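4.2 Separating and folding mixed fabric items 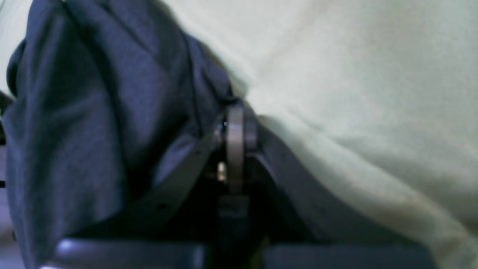 Use this section for loads that arrive unfolded and in which dark and pale items are in contact. It applies to the Vorken folding table and the Branik shelf unit. For hanging garments, see section 4.5.

Before you start

The folding surface must be clear, dry and level. Wipe it with a lint-free cloth and let it dry completely. Set the table lock to position 3 and check that both side leaves are latched.

You will need:
Folding board, standard size
Lint roller or fabric brush
Two sorting trays, one labelled DARK and one labelled PALE
Load sheet and pen

CAUTION: Do not place damp items on the folding surface. Colour can transfer from a dark fabric to a pale one while the load is waiting. Return damp items to the dryer and note the load number on the sheet.

Separating the load

1. Place the load in the centre of the table. Do not fill the surface beyond the marked line.

2. Find an outer edge or hem of the uppermost item. Lift from the edge. Pulling from the middle of a bunched item tightens the creases and can drag the item beneath it out of position.

3. Raise the item until it is clear of the fabric next to it. If the two are caught together, lower the item and free it by hand at the point of contact.

4. Check for open zips, hooks and loose threads. Close all zips before the item goes into a tray.

5. Place navy, black, charcoal and dark brown items in the DARK tray. Place white, off-white, mint and other light colours in the PALE tray. Mid-tone items go in the DARK tray.

6. Repeat until the table is clear. Wipe the surface again before folding the pale items.

NOTE: Fabrics with a brushed or fuzzy face shed more than smooth ones. Keep them in the lower half of the DARK tray and roll both sides before folding.

Folding

Fold the pale items first.

7. Lay the item face down. Smooth it from the centre outward with the flat of the hand. Do not stretch knits.

8. Place the folding board on the centre line, with its top edge level with the collar or upper hem.

9. Fold the left side over the board, then the right. Sleeves are folded back on themselves so that they do not extend past the outer fold.

10. Slide the board out toward you. Fold the lower half up to meet the top edge.

11. For sheets and large cloths, omit the board. Bring the short edges together, align the corners, and fold in half until the piece fits the shelf depth. Two people are needed for any sheet larger than a double.

12. Stack with the closed fold facing out. The stack must not be higher than 200 mm.

If an item will not lie flat, shake it once, turn it over and repeat step 7. Items with set creases should be steamed under section 4.7 and left to cool before they are folded.

CAUTION: Keep fingers clear of the leaf hinges when leaning on the table to smooth large pieces. The hinge gap closes under load.

Shelving

13. Place pale stacks on the upper shelves and dark stacks on the lower shelves. Leave a hand's width between stacks.

14. Enter the load number, the number of stacks and your initials on the load sheet.

15. Unlock the table, fold down the side leaves and hang the board on its hook.

Replacement parts

Folding board, standard: Østergaard part 1743
Sorting tray with label holder: Østergaard part 3504
Table latch, left or right: order through Zotberg and state the side required

Inspect the latches every March and replace any that do not close with a firm click. Cracked or chipped boards must be taken out of use, as the damaged edge will snag fine fabric.

Procedure prepared by Wojciech Laskowska. Checked by Kyu-ri Myung.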